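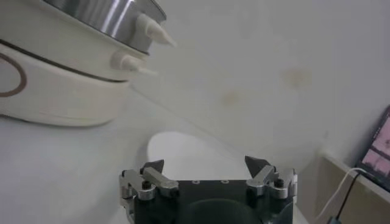 Follex 創業コミュニティチーム
「価格の壁打ち会」参加者募集

こんにちは、Follexのジークリンデ・ペーターゼンです。創業して間もない会社の人たちと、毎日のように値段の話ばかりしています。資金調達の相談ももちろん来るんですけど、よくよく聞いていくと、投資家に何を話すかより先に、そもそもいくらで売るのかが決まっていない、というケースが本当に多いんですね。で、それならいっそ値段のことだけを話す会をやろうよ、と言い出したのが私です。言い出した人がやることになる、というのはどこの会社も同じだと思います。

前回の会は春にやりました。終わったあとに「もう一回やってほしい」というメールをたくさんいただいたので、二回目を開きます。今度は5月から、毎週金曜の夜です。場所はLisvilleのオフィス3階、会議室のほうじゃなくて奥の広い部屋。エレベーターを降りたら右です(左に行くと会計事務所さんに入ってしまいます。前回、けっこうな人数が入ってしまったので先に書いておきます)。

どんな会か

1チームずつ前に出て、いまの値段と、その値段にした理由を話してもらいます。そのあと、みんなで質問します。ピッチではないのでスライドはいりません。料金表を1枚、もしまだ料金表がなければお客さんに最後に送った見積もりを1枚持ってきてください。名前や社名は黒塗りで大丈夫です。

1チームの持ち時間は57分です。なんでこんな半端な数字なの、とよく聞かれるんですが、1時間の枠から入れ替えの3分を引いただけです。それでも足りないくらいで、前回は毎回のように廊下で続きをやっていました。質問する側に回る日のほうが多くなりますけど、そっちのほうが面白いという声もけっこうあります。人の値段には遠慮なく言えるのに、自分の値段になると急に小声になるんですよね。私もFollexに来る前に自分で小さな会社をやっていたので、あれはよくわかります。月額をたった数ユーロ上げるメールの下書きを、三週間寝かせたことがあります。

扱うテーマはだいたいその場で決まっていくのですが、前回よく出た話を挙げておきますね。

無料プランをやめるか、残すか
最初の大口のお客さんに出した割引を、いつどうやって終わらせるか
年払いにしたらいくら引くか
席数で取るのか、使った量で取るのか
導入の手伝いを有料にするタイミング
代理店に何割渡すか
投資家に「安すぎる」と言われたとき、それをどこまで本気にするか

最後のやつは特に盛り上がりました。言われた人がその部屋に何人もいたからです。

一緒にやる人たち

進行は私と、同じチームのパスカル・ランマースです。パスカルは時間にとても厳しくて、話がどんなに佳境でも切ります。恨まないであげてください、私が頼んでいます。

相談役として、Drakosのアニバル・エナオさんが全部の回に来てくれます。現場向けの点検ソフトを売っている会社で、料金体系を三度作り直した経験があります。二度目の作り直しで何が起きたかは、ぜひ本人から聞いてください。ここに書くと長くなりますし、本人のほうが話がうまいので。

それから、契約書の読み方の回だけ、マグドルナ・フュレプさんに入ってもらいます。値上げ条項とか、自動更新とか、「双方協議のうえ」と書いてあるあの一行とか。個別の法律相談はできない約束になっているので、自分の契約書について「これ有効ですか」と聞くのはなしでお願いします。一般論としてなら、かなり突っ込んだところまで話してくれます。

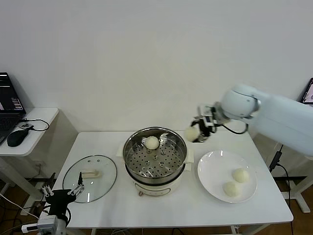 あと、投資家の人は呼びません。これは前回もずいぶん聞かれました。Nelowのゲルト・ヴェントさんは個人的にすごく頼りにしている方で、会の中身についても相談に乗ってもらっているんですけど、本人のほうから「私が部屋にいたら、みんな数字を盛るでしょう」と言われまして、うん、そうかもしれない、と。なのでゲルトさんには全部の回が終わったあとの懇談の日だけ来てもらいます。調達の話をしたい人はその日にどうぞ。

来てほしい人

もう誰かにお金を払ってもらっている会社、というのが唯一のはっきりした条件です。1社でも、1人でもいいです。まだ売っていない段階だと、どうしても想像の値段の話になってしまって、質問する側も手応えがないんですね。アイデア段階の人には別の相談枠があるので、そちらに申し込んでもらえたらうれしいです。

業種は問いません。前回はソフトウェアの会社が多めでしたが、機械の貸し出しをしている人、語学のレッスンをしている人、業務用の洗剤を作っている人もいました。洗剤の人の話がいちばん勉強になった、とソフトウェアの人たちが言っていたので、そういう業種の方、ぜひ来てください! 原価がちゃんとある商売の人が混ざると、部屋の空気がぐっと締まります。

申し込みは代表の方でなくてもかまいません。営業の人でも、経理の人でも。ただ、値段を変えていいと言える人が少なくとも1人は一緒に来てください。「持ち帰って社長に聞きます」だと、せっかくの57分がもったいないので。1チーム2人までです。

毎週来られるか不安、という方へ。自分の発表の日と、初回だけは必ず来てください。ほかの日は、休む前に一言くれれば大丈夫です。黙っていなくなるのだけは寂しいのでやめてください。

言葉は基本的に英語です。日本語のチームも前回いて、私が日本語で横から補うかたちで問題なくできました。このページを日本語でも出しているのはそのためです。私の日本語に変なところがあったら、こっそり教えてください。

枠と選び方

今回は19チームです。前回の応募は227件ありまして、全部パスカルと二人で読みました。今回も全部読みます。読むのは好きなので長くても平気ですが、長いほうが有利ということもありません。

選ぶときに見ているのは、困っていることが具体的かどうか、です。「価格戦略を最適化したい」と書いてあるより、「去年からのお客さんと新しいお客さんで値段が違っていて、それがばれそう」と書いてあるほうが、こちらとしては会いたくなります。売上の大きさは見ません。あと、似たような商売の会社が同じ部屋に入らないように組み合わせを考えるので、内容がよくてもお断りすることがあります。そのときはそう書いてお返事します。

参加費は無料です。Follexが株を取ることもありませんし、終わったあとに何かを売り込むこともありません。交通費は出せません、ごめんなさい。

部屋で聞いた数字は部屋の外に出さない、というお約束だけ、初回に紙でサインしてもらいます。録音と録画もなしです。前に、会の様子を番組みたいに配信したら、という話も社内で出たんですが、値段の話は誰が聞いているかわからないとできないと思うので断りました。

申し込み方

下の四つをメールに書いて、件名を「壁打ち会」にして創業コミュニティチーム宛てに送ってください。添付は料金表か見積もりだけで足ります。会社紹介の資料は送ってもらっても開かないと思います。

何を、誰に、いくらで売っているか
いまの値段をどうやって決めたか(「なんとなく」でもそう書いてください)
いちばん困っていること
来る人の名前と役割、来られない金曜日

会は夜7時に始まります。部屋は6時半から開けておくので、早めに来て隣の人としゃべっていてください。食べものは軽いものを用意します。アレルギーや食べられないものがある人は、メールの最後に一行足しておいてくださいね。

お返事は、選ばれた方にもそうでない方にも必ず出します。一週間待っても来なかったら迷惑メールのフォルダを見て、それでもなければ催促してください。前回、私の下書きフォルダに返事が何通か残っていたことがあって、催促してくれた人のおかげで気づけました。

質問だけのメールも歓迎です。うちみたいな会社でも出ていいのかな、という質問がいちばん多いんですけど、お客さんが払ってくれているなら、出ていいです。

ジークリンデ・ペーターゼン
Follex 創業コミュニティチーム(Lisville)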